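Workshop Notebook, Onau Building, Room 118
Entry: 5/6/22
Subject: White table, refrigerator, and bottle storage

The room was inspected this morning ahead of the changeover to the Edis schedule. The purpose of the entry is to record the present arrangement of the white table and the refrigerator, and to set down the working rules that apply to both until the shelving is delivered.

Table. The table remains on the left of the refrigerator, with its rounded front corner toward the open floor. The feet were checked for level and one was adjusted by a half turn. The top was wiped with the standard cleaner. Some grey smudging persists and did not lift on a second pass. It is not considered damage. Colleagues are asked not to use abrasive pads on this surface, as the Lorente table in the adjoining room was dulled that way in May of last year and has not recovered its finish.

Refrigerator. Set point 4 degrees. The reading at the start of the inspection was 4 and at the end of the day it was 4, so the thermostat replaced under the Sosia service call is holding. The gasket on the upper door was cleaned along its full length. The glossy door front shows every fingerprint and should be wiped with a dry cloth at closing.

The drawer below the door has been slow on its runners. It was taken out, the runners were cleared of crumbs and a strip of old label backing, and the drawer was refitted. It now travels freely for most of its length and catches slightly near the end. Refer to Sosia if this becomes worse. The clear plastic bin was washed in warm water only. Do not put it through the dishwasher; the last one warped.

Contents of the drawer are to be kept to a single layer. Items placed at a slant tend to ride up against the front when the drawer is closed, and this may be part of the trouble with the runners. Long items go in the bin from front to back. Anything without a name and a date will be removed at the end of the week.

Bottles. The question of where opened bottles are to stand was raised again. The following is agreed for the present:

Bottles in use stand upright on the table, on the side nearest the refrigerator, cap on.
Bottles not in use go back behind the upper door before the room is left.
No bottle is to be laid flat in the drawer, whether full or empty.
Spills on the table are wiped at once and noted in this book if they reach the floor.

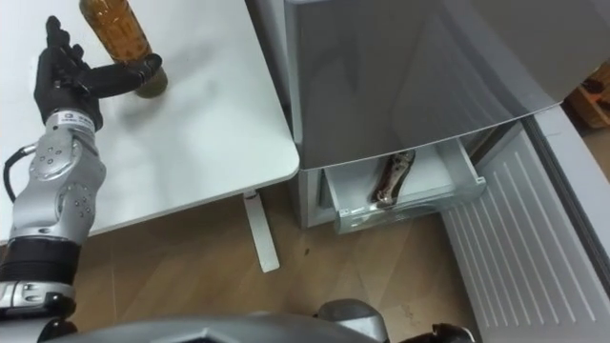

Table and refrigerator, Room 118. Amber-brown bottle on table, drawer partly open.

Clearance between the table and the refrigerator was measured with the drawer at full travel. It comes to 11 inches at the narrowest point. This is adequate for one person to reach the bin, but the table must not be moved any further to the right. Tape has been ordered to mark the position of the feet on the floor.

Outstanding:
Runner on drawer, check again after 3 weeks of normal use.
Floor tape, on order.
Shelving from Lorente, delivery date not confirmed.
Drawer label, to be reprinted in larger type. The old one came off in the wash.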